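Getting your team ready for hand-held gripper work: a guide for shift leads

Written by Fotini Zervas, front desk and key room, Worholm depot
Last updated 28/04/2021

When Trornalico told us that part of the key room was going to be automated, I did what I imagine most shift leads do, and went home and worried about it over dinner. I had a good team, I knew how they worked, and I couldn't picture where a machine would fit among them. We have been at it since March, and enough people from the other depots have rung me up to ask how it went that I thought I had better write it all down in one place. Put the kettle on - it is a bit of a long one.

You don't need to know anything about programming to follow this page. The engineers from Pument look after the clever part. What falls to you is the people, the table and the daily habit of the thing, and those are well worth getting right.

What the work is

In the old way of doing things, returned keys came in over the counter and somebody on the late shift sorted, checked and put them away, along with whatever odds and ends customers had left in the cars. The plan is for a pair of robot arms to take on the plain handling: pick up, turn over, set down, put away. The arms learn it from us. A member of staff holds a gripper in each hand and does the job at a table with those in place of their fingers, over and over, while the movement is recorded. Each go is called a demonstration.

Pument asked our depot for 300 demonstrations to begin with, and that sounded like a mountain. It wasn't so bad once we had a rhythm, but please don't let anybody tell your team it is "just playing with tongs". It is proper work and it wants proper hours on the rota.

Step 1. Talk to people before any boxes arrive

Sit everyone down together and tell them what you know, including the parts you are unsure of. I made the mistake of waiting until I had all the answers. By that time Dean Bramwell had already heard from a driver that the late shift was being scrapped, and it took me a fortnight to undo it.

Things people asked me, so that you can have your answers ready:

Will my hours change? (Ours did, a little. The late shift now ends earlier and the early shift has one more person on it.)
Am I being filmed?
Do I get a say in whether I do it?
Who do I tell if my wrists hurt?
What will I be doing once the arms are running?

On the filming question, go and find out exactly what is recorded and who keeps it, and then put it up on the wall in writing. Ours is one side of paper and it lives next to the kettle. Dong-hyun Ki at Pument wrote it for us and was very patient about taking out the long words.

Step 2. Ask for people, don't pick them

I had assumed the youngest ones would want to do it. The first to put her hand up was Danai Karagiannis, who has been in the key room longer than I have been at the firm, and she has turned out to have the steadiest hands of any of us. Whoever knows the job well knows what a careful put-away looks like, and you want the arms to pick up those habits. So ask openly, give everyone a go, and let them decide afterwards.

Let people say no as well, and let them say no later on after first saying yes.

Step 3. Look over the grippers at the start of every session

It only takes a moment and I would make it a firm rule. Open each gripper as wide as it will go over a bare bit of table and have a good look at the two dark pads on the inner faces of the fingers. They are what does the holding. Go along the edges for fraying, and along the top for any spot where the pad has begun to come away from the finger. A slightly fuzzy edge is nothing to fret over, but do write it in the book so that the next person can tell whether it has got worse. Check that no screws have worked loose, and wipe any specks and crumbs off the wood while you are down there. 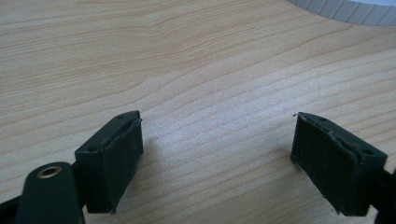
Step 4. Set the table the same way each time, then change one thing

The engineers will tell you what they want out on the table on a given day. Lay it out as on their sheet and take away everything else. Mugs, phones, pens, the lot. Lefteris Gkikas on our early shift is very good at this and goes over the tabletop with a cloth first, which I now ask of everyone.

After that, they will usually want one thing moved between goes: a key turned to a different angle, say, or the stand shifted a little to one side. It feels fussy. Dong-hyun explained it to me like this: if the keys always lie in exactly the same place, the arms only ever learn that place, and our customers are not nearly so tidy!

If your tabletop has tape on it, leave the tape alone. One of our helpful evening people peeled some off to be neat and we lost a morning's work to it.

Step 5. Learn to hold the grippers kindly

Everybody squeezes too hard on the first day, me included. Tell them to hold each gripper as they would hold a full cup of tea, firm enough not to drop it and no firmer. Shoulders down, elbows near the body. Sleeves rolled up or pushed back. The marker plates on top of the grippers need to stay clear, so no resting one hand over the other, and no draping a cable across them. Let the cables hang down beside the arm and come away from the table on the near side.

Start and finish each go with both grippers at rest on the tabletop. Take a breath there before you begin. Danai counts to two in Greek under her breath, and I have caught the rest of them doing the same.

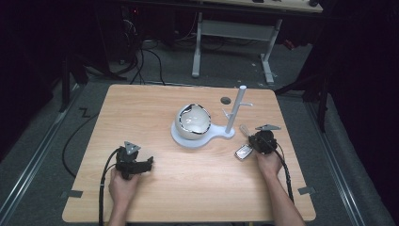
Go slowly for the first few, slower than feels natural, and then let the pace come up by itself. A key fob is a slippery little thing between two pads and you will drop it. Dropping it is fine. Finish the go, mark it in the book as a drop, and carry on. Please don't let people throw away their own bad ones on the quiet because they feel embarrassed - the engineers want to know about them and will decide for themselves which to keep.

Using both hands at once takes longer to learn. We found it easiest to have people practise with one gripper holding something still while the other did the moving, and only then swap over. Anyone who knits or ices cakes will be miles ahead of you.

Step 6. Breaks, and I do mean breaks

We settled on short turns with a change of person in between, and whoever comes off the table goes and does something with their feet. Counter, post, a walk over to the yard. Mind the cables and the rails on the floor when you step away, particularly if your eyes have been on the tabletop for a while. We had one stumble in the first week, no harm done, and now the person waiting for their turn also keeps an eye on the floor.

If somebody's wrist or thumb aches, they stop for the day. You will have to say it more than once to the keen ones.

Step 7. Keep the book

Ours is a plain lined exercise book. Who, which layout, how many goes, drops, anything odd. When we got to the end of the first batch we simply carried on, and the running total in the book now stands at 1106 for the whole depot. Of the last hundred, 85 went through without a drop or a restart, and the team were so pleased that Lefteris brought in a cake.

I would only add one caution. Keep the numbers for the depot as a whole and don't pin up a table of who did the most. We tried it for a few days and it made people hurry, and it made Dean thoroughly miserable.

What has changed for us so far

People always want to hear about jobs, so I will say what I can. No one in the key room has been let go. The late put-away, which none of us liked, is shrinking, and more of the day goes on the counter and on sorting out the awkward returns: wrong key, missing key, key belonging to another firm altogether. Those need a phone call and a bit of tact. Danai now spends part of her week training people at the Mitsotakis-Vlachou site, and we got that written into her grade before she started. Do ask for this early if anyone on your team takes on something similar. It is much harder to get afterwards.

There are things I miss. The late shift used to chat over the trays, and a lot of small worries came out that way which I now have to go and find. I have moved our handover to the long table so that everyone is sat together for a few minutes, and it has helped.

Before your first session

Written note about recording, up on the wall
Names of people who have said yes
Pads looked at, both grippers
Table wiped and laid from the sheet
Cables clear of the marker plates
Book and a pen that works, kept off the table
Someone arranged to swap in

If you get stuck, ring the Worholm key room in the morning and ask for me or Lefteris. You are also very welcome to come over and have a go yourself before your own equipment arrives, only let us know first so we can put you on the rota for the table.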